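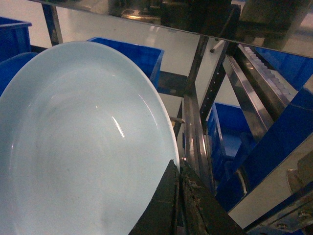 Interim Progress Report to the Festley Fund
Graduate Fellows in School Science, Wimenthorpe district
Prepared by Roxana Coman, program coordinator

Placements
Both fellows are now in regular classrooms. Octavian Costache teaches with the seventh-grade team, and Leilani Tran works across two elementary sites. Each fellow gives one full day a week, normally Thursday, plus a planning call with the host teacher. The second elementary site started late while background checks were processed.

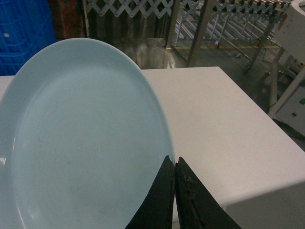 Lesson development
Seven units have been drafted and four have been taught. The unit on soil moisture ran over by one class period and is being shortened. Host teachers asked for printed answer sheets – these were added in April.

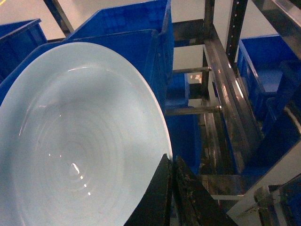
Glossy bowl in the gripper, seen from the wrist camera.

Pre-unit and post-unit surveys were returned by 80 students. Lowri Prydderch is coding the open responses and will supply the tables for the final report. Return rates were lower in the elementary grades, where the form took about 41 minutes to complete. A shorter form is in review.

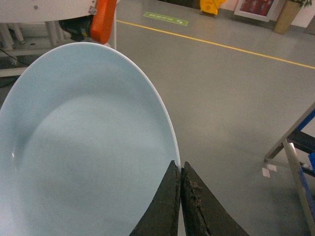 The shorter form keeps the items on experimental design and drops the attitude scale, so results from the two versions will be reported separately.

Budget
Stipends and travel are on plan. Classroom supplies are underspent, and we request approval to move the balance to substitute teacher cover for the summer workshop.

Next period
Teach the remaining units. Complete response coding. Submit the workshop agenda – draft with Lucimara Meireles for comment.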